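Chapter 12
Chores as a Problem in Automation
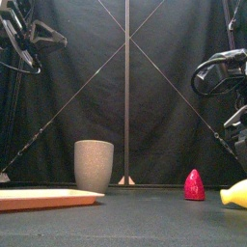 Halvard Hovland has argued that clearing a table should be counted among the hard problems of engineering, and that most people fail to see this only because they learned to do it before they were old enough to remember learning. A welding line, in his view, is the easier case, as every part arrives in the same place and faces the same way.

This chapter takes up his argument and tests it. The question is a practical one: can machines do household and shop-floor chores yet, and if so, which ones, how reliably, and under what conditions? Readers who have completed Chapter 8 will already know how an arm plans a path from one point to another. Path planning will be treated here as largely solved. The difficulties considered below begin when the arm arrives.

12.1 What Counts as a Chore

For the purposes of this book, a chore is a short manual task that is repeated often, has a clear end state, and is carried out in a space arranged for people. Putting fruit on a tray is a chore. So is wiping a counter, folding a towel, or returning loose tools to a bench drawer. Assembling a gearbox on a fixed line is excluded, even where the motions are similar, because the space has been arranged for the machine.

The distinction matters when published results are compared. A system may handle a banana, a strawberry and a cup on a bare tabletop and still fail in a kitchen, where the cup stands behind a kettle and the light changes in the afternoon. The objects themselves also make unequal demands. A ripe strawberry bruises under a grip that would be too weak to lift a full cup. A banana is curved and may roll when it is touched at one end. A tray is wide and shallow, and lifting it level usually calls for two points of support.

12.2 Measuring Success

Few terms in this field are used as loosely as "success rate." Consider the Grilside trials, which are discussed at length in Section 12.4. Two arms were given 737 attempts at a set of short table-clearing tasks. Judged by whether each object ended in the correct place, the system did well. Judged by whether a person would have been content to leave the room while it worked, it did far less well – an operator stepped in during almost 12 percent of the attempts, and these were at first recorded as completed.

Three quantities should therefore be reported together: the share of tasks finished without help, the time taken, and the cost of the failures. The last is often left out. A dropped towel costs nothing. A dropped cup ends the task and creates a second chore, one that the machine is seldom able to perform.

12.3 The Shop Floor and the Home

Small workshops occupy a middle position. At Bloxham, a packing shop with five benches, the owners found that sorting returned parts could be handed over to a pair of arms once the bins had been given fixed places. The staff accepted this change readily. Households rarely do, and the Vatar home study, begun in January, recorded how quickly furniture and dishes drifted from the positions agreed at the start.

Whether the remaining gap will be closed by better hands, better perception or larger collections of practice data is disputed. The sections that follow present the evidence for each position, beginning with the design of the hand.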